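Textilpflege im Fundus: Gürtel vor der Einlagerung aus dem Bund nehmen

Für die Herbstannahme im Oktober gilt im Fundus Nuvuvmont eine geänderte Vorgabe für Hosen und Shorts mit Ledergürtel. Gürtel werden künftig vor der Einlagerung vollständig ausgefädelt und getrennt vom Kleidungsstück abgelegt. Betroffen sind alle Stücke aus Denim, unabhängig von Länge und Waschung.

Leder und Baumwolle reagieren unterschiedlich auf Luftfeuchte. Bleibt ein gefärbter Gürtel über Monate im Bund, kann er auf das Gewebe abfärben, vor allem an der Unterseite der Schlaufen. Metallschließen drücken zusätzlich Kanten in den Stoff. Bei der letzten Durchsicht der Regalreihe Solberg waren 14 Teile davon betroffen.

Zum Aus- und Einfädeln wird das Kleidungsstück flach auf eine saubere, ebene Unterlage gelegt, Vorderseite nach oben, Bund zur arbeitenden Seite. Karton genügt. Die Beine liegen gestreckt und ohne Überlappung.
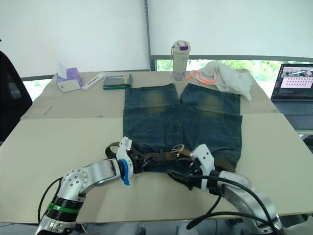 Jeansshorts auf Kartonunterlage, Bund nach vorn, brauner Ledergürtel in den Schlaufen.

Zuerst die Schließe öffnen und das freie Gürtelende gerade ausrichten. Danach wird der Gürtel am Schließenende gefasst und Schlaufe für Schlaufe herausgezogen. Der Bund darf sich dabei leicht heben, soll aber nicht über die Unterlage wandern. Bei Widerstand nicht nachziehen, sondern das Leder ein Stück zurückschieben und die Schlaufe von Hand öffnen. Rissige Gürtel werden nur in kurzen Abschnitten bewegt.

Beim Einfädeln für Ausgabe oder Anprobe gilt die umgekehrte Reihenfolge. Beginn ist an der ersten Schlaufe links neben dem Knopf, die Narbenseite zeigt nach außen. Überstehendes Leder bleibt auf der Arbeitsfläche liegen und hängt nicht über die Tischkante.
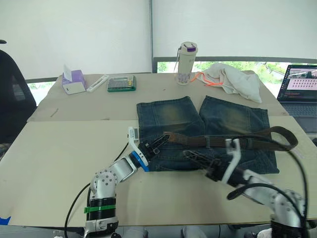
Gürtel quer über dem Bund, das Ende rechts neben den Shorts zur Schlaufe aufgebogen.

Abgenommene Gürtel werden mit einem trockenen Tuch abgewischt und locker gerollt, Innendurchmesser 170 mm, Schließe außen. Enger gerollte Stücke behalten die Krümmung und lassen sich später schlecht fädeln. Jede Rolle kommt in einen Beutel aus ungebleichter Baumwolle. Die Boxen vom Typ Ivik fassen bis zu 200 Rollen; Leder und Denim werden nicht in derselben Box gelagert.

Das Etikett trägt auf beiden Teilen dieselbe Flullik-Nummer, beim Gürtel mit dem Zusatz G. Shorts werden ungefaltet abgelegt, längere Hosen einmal auf Kniehöhe geschlagen und mit Seidenpapier unterlegt.

Der Altbestand umfasst 700 Positionen und wird reihenweise umgestellt, beginnend mit Solberg. Ergänzungen zur Vorgabe bitte bis So., 5. Juli, schriftlich an die Fundusleitung.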